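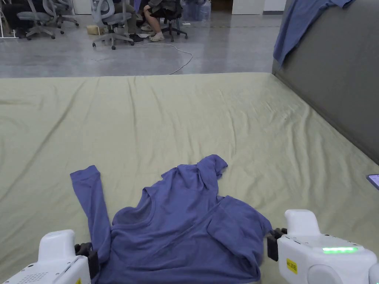
Clothes bank in Evton moves to bigger rooms

The clothes bank in Evton will open in its new rooms on Tsao Street in January, after two years in the back part of the old post office. The town agreed the lease last month and the keys were handed over at 9 in the morning, before the shops opened.

The service gives clothes without payment to families who ask for them. Last year 391 households came, compared with 332 the year before. Children's winter coats and school shirts were asked for most often, and the shelves for these sizes were empty for several weeks in the autumn.

"In the old place we had one narrow corridor, and people had to wait outside also when it rained," said Ferhat Gökçe, who manages the service. "Now there is a waiting room with heating, and two cubicles where people can try the clothes on."

The rent will be paid by the town for the first year. The laundry company Clatano has promised to wash donated bedding at no cost until the summer. Other clothes should still be washed at home before they are brought in, but it is not necessary to iron them.

Some residents of Tsao Street were worried about parking. Dale Thibodeau, who has a shoe repair shop opposite, told the town meeting that delivery vans already stop on the pavement there. The town has answered that donations by car will be received only at the rear entrance, from the yard. A sign will be put up before the opening.

The rooms were used before by the furniture shop Futum, which closed in spring. The painting is finished, and the new lights will be fitted next.

Donations are accepted at the old address until the end of the month. Shoes must be tied together in pairs. Toys and electrical goods cannot be taken.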